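Travel Desk > Sailing > Flotilla Notices

Pralton adds second embarkation port to spring flotilla

Charter operator Pralton will open a second embarkation port, Warnar, for its spring flotilla beginning in March. Until now all crews have joined at Tsai, where berth space limits the fleet on changeover days. The route between the two harbors stays the same, with boats from Warnar sailing it in reverse and meeting the Tsai group at the midpoint anchorage.

Each port will handle its own check-in, fuel and water. Crews should report to the dock office by 2 p.m. with skipper papers and a full passenger list. Boats are handed over after the safety briefing, and late arrivals sleep aboard and depart the next morning. The van transfer from the airport to Warnar is not included in the charter fee and must be booked with the deposit.

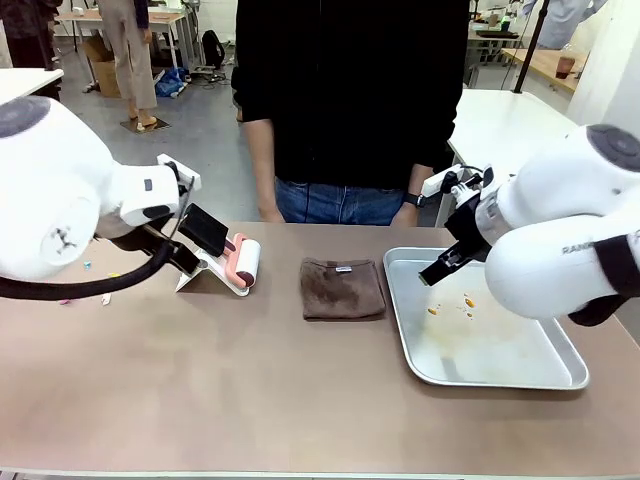 A lint roller in its white stand, with small colored scraps on the tabletop.

The base rate for a two-cabin boat is 3275 euros per week from either port. One-way charters carry a surcharge of 300 euros, which covers the delivery crew. Mooring fees along the route are paid locally by the skipper. Bed linens and towels are supplied. Outboard fuel is not.

"The Warnar approach is deep enough for every hull in the fleet, but the inner basin is narrow," said Njål Rønning, who leads the flotilla. Skippers will be asked to wait outside the breakwater and call the harbor before entering. Stern-to mooring is standard at both ports.

Chun-hung Kuo, who manages bookings, said existing Tsai reservations can be moved to Warnar without charge while boats remain. Requests go through the Ralico booking system, where the new port already appears in the departure menu. Changes to crew lists can be made in the same system until final payment.

Last updated: 4:40 p.m.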